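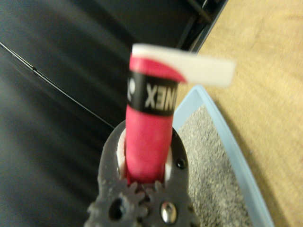
*The Flisine two-finger gripper holding a pink cylindrical item above a wooden floor, with a tray of grey granular litter to the right.*

**Cesham opens orders for geared gripper kit**

NOVEMBER 2018 — Cesham has opened orders for the Flisine, a two-finger gripper sold as a kit for small robot arms. The base kit costs $502 and ships with the finger assembly, one servo, a mounting plate and a wrist bracket for a small camera. Assembly is left to the buyer.

The fingers are driven by a pair of meshing gears at the base of the hand, so that one motor closes both sides at the same rate. The gears and finger bodies are plastic. White pads line the inner faces of the fingers and can be replaced separately; a packet of spares is $19.

According to the company's data sheet, the jaws open to 78 mm and the hand can be run from the same supply as the arm. Control is over a serial line, with position and motor current reported back to the host. There is no force sensor. Kieran Sowerby, product engineer at Cesham, said current readings were adequate for most household items.

“You can tell when the fingers have met something and you can tell when they've stopped moving,” he said. “If you need more than that, you'll want a different hand, and it will cost you a good deal more.”

The Flisine is aimed at labs and workshops that handle mixed objects in ordinary rooms, where items vary in size and surface and are seldom presented the same way twice. Cesham supplies drawings for the finger bodies with each kit, and buyers may print their own in other lengths. The gears are excluded from this arrangement. Sowerby said tooth spacing had been the main source of trouble in the August trial units and the company preferred to supply those parts itself.

Mounting plates are offered for the Plurnel arm and for the larger of the two Cabello models. The smaller Cabello is not supported — its wrist flange is too narrow for the bolt pattern, and an adapter would add weight the joint is not rated to carry. Owners of other arms can order a blank plate and drill it to suit.

The wrist bracket places the camera behind the fingers and looking along them, so the gripping surfaces and the held item stay in view. The camera is not included. Bracket slots allow the angle to be changed by up to 29 degrees, after which the camera must be calibrated again. Cesham provides a routine for this, along with a driver and a short set of test motions.

The warranty covers the servo and supplied gears for one year. Fingers printed by the buyer are not covered, and neither are the pads. Replacement gears are sold in matched pairs only.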